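## 7. Open-day demonstration: tray pick at the sink station

Applies to the Pace arm on the Samarard bench. Allow visitors in from 10:00 on Thursday only after step 3 is complete.

1. Set the red-orange tray at an angle beside the sink. One side may overhang the basin. Keep it clear of the faucet.
2. Load the tray with the cloths, the yellow sponge and the rope dog toy. Leave the toy's rope in a loose curve.
3. Load program 481 and set speed to 100 percent of the demo limit.
4. Start with the cloth pick. The jaws close after the fingertips press down on the fabric.

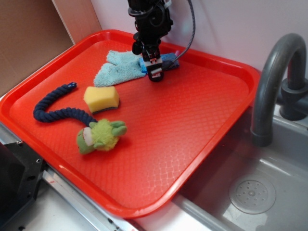
**Note:** Program 481 does not retry. If a pick fails, press HOLD, raise the arm with the jog keys and repeat step 4.

**Caution:** Keep hands off the tray while the status lamp is green. Visitors stand behind the floor tape.

5. Between picks, let the arm travel above the tray before answering questions at the bench.
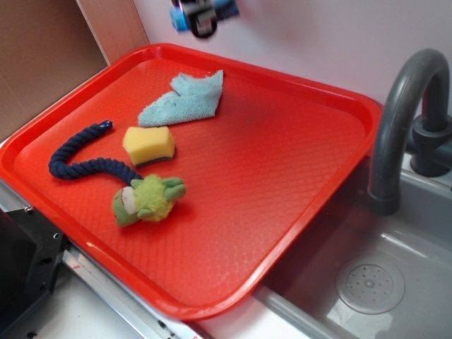
6. Log each run on the Skurkard sheet. Enter fault 2875 (grip lost) by number only.
7. After the last group, park the arm and switch off at the Estireck cabinet. Return the key to Aušra Sakalauskas.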